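Fokis Pantry Set: Spice Containers

README for the spice portion of the Fokis pantry collection
Maintained by Ivone Moura and Ada Sala
Last revised Thursday, August 20, 2020

What this is

Fokis is a collection of ordinary pantry goods in their original packaging, with pictures and a short record for each item. This part covers spices: tins, small glass jars, and a few cork-topped jars. The dry goods and canned goods are in separate folders and have their own README files.

The set was put together for people who work on labels and packaging. It has also been used for teaching package vocabulary and for checking search results in a recipe index. Spices are a good test for that kind of work. The containers are small, the print is smaller, and two products from the same maker can look almost the same from a few feet away.

Folder layout

items/ has one text record per container
pictures/ has the table pictures
labels/ has typed copies of label text
notes/ has Ada's notes on spelling and on items that were hard to classify

Fields in each record

item_id: a short code. Codes are never reused, even when an item is dropped.
container: tin, glass jar, plastic jar, or packet.
closure: screw cap, press lid, cork, or unknown. Use "unknown" when the lid can't be identified from the pictures and the item is no longer on the shelf.
contents: the name of the spice as given on the label. If the name isn't showing, leave this blank and describe the contents under "appearance."
appearance: color and form, such as powder, seed, leaf, thread, or flake.
net_weight: copied from the label with its unit. Don't convert.
marks: kosher marks, organic marks, recycling marks, and similar.
label_text: everything readable, in the order it appears from top to bottom.
remarks: free text, kept short.

How labels are typed

Type what can be read and stop there. When a word runs around the side of a container, type the letters that show and put an ellipsis where the rest would be. The full word can go under "remarks" if it is readable on another copy of the same product. Capital letters stay as printed.

Patterns are recorded in plain words: paisley, floral, mosaic, stripe, solid. Ada's notes list the color names we use. "Navy" and "blue" are both allowed, and we haven't gone back to make the older records agree.

Stickers that aren't part of the printed label go under "remarks." Price stickers are typed only if they are still attached.

Pictures

The spices were set out in groups on a glossy white tabletop. Groups are mixed on purpose, so a glass jar may stand in front of a tin and cover part of its label. The white surface gives reflections at the base of the glass items, and the overhead lights show in the thicker glass. We left these alone. No picture has been retouched.

Repeats of a product are common. The paprika tins in particular turn up at different distances and from different sides, which is useful when one view has the name and another has the barcode.

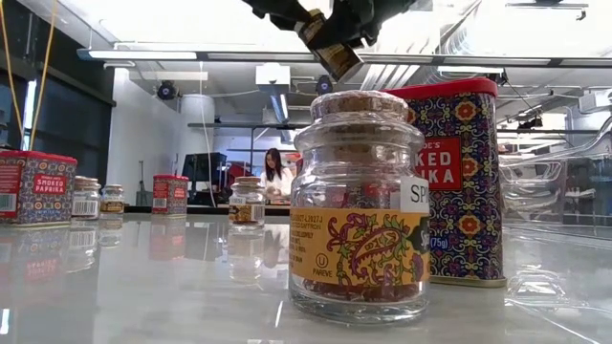

Cork-lidded jar with paisley label, kosher mark and "PAREVE"; smoked paprika tin (75g) behind it.

For the jar at the front, "container" is glass jar, "closure" is cork, and "appearance" is dark red, thread-like. "Contents" stays blank for this view. The white sticker on the shoulder is entered as SP… under "remarks." The tin behind it is typed as it shows, with the name taken from the tin at the left, where SMOKED PAPRIKA can be read in full. The two small jars with white lids have no contents listed from this side.

Known problems

The first 40 records were typed before the "closure" field was added. Of those, 9 still need it filled in.

Some records use "lid" and "cap" for the same thing. Search for both.

Fine print on the glass jars is often too small to read. Missing text in a record doesn't mean the label is blank.

Three records in the Skoryk folder have net weights copied from the wrong item. They are marked "check" and will be fixed in the October revision.

Use

The records may be copied and changed freely for teaching and research. Please don't rely on them for allergy or dietary information. Go by the package you have in hand.

Send corrections to Ivone Moura with the item_id in the subject line.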